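In defense of the tray

I own one good tray and I'd give up half my cabinets before I gave it up. It's big, it's black, it has a lip on it, and I bought it in Mellcombe for 5 dollars from a woman who threw in a stack of napkins (still using those too!).

My sister-in-law Beatrice Kinyua thinks trays are for hotels. She sets the table the way our whole family always has, which means six trips back and forth, and then a seventh for the forks, and by then somebody has started on the bread. I love her dearly but I can't watch it.

I load up once. Plates go down first, bowls next to them, and the silverware rides along in a bag. Yes, a plastic bag. Elaine Marinho next door saw me do this in October and made a face, but a bag keeps the forks from skating around while you walk, and you can toss it back in the drawer afterward without sorting anything. 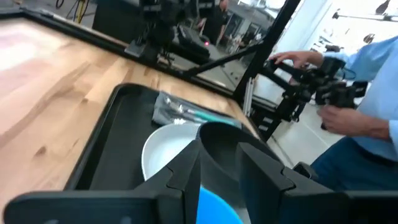 Do you need a separate tray for serving and for clearing?
One is plenty for most homes, as long as you wipe it down between the two jobs.

I like a black tray on a wood table, by the way, with a white plate and maybe one bright blue bowl to wake it all up. Matching sets make me sleepy. There's a 171-dollar walnut number at the kitchen store in Mokstead that I visit now and then, and it's gorgeous, and it's so heavy that I'd need a second person to carry the soup.

So buy the cheap one with the raised edge. Make sure it fits through your kitchen door before you pay, though, because I had to return my first one.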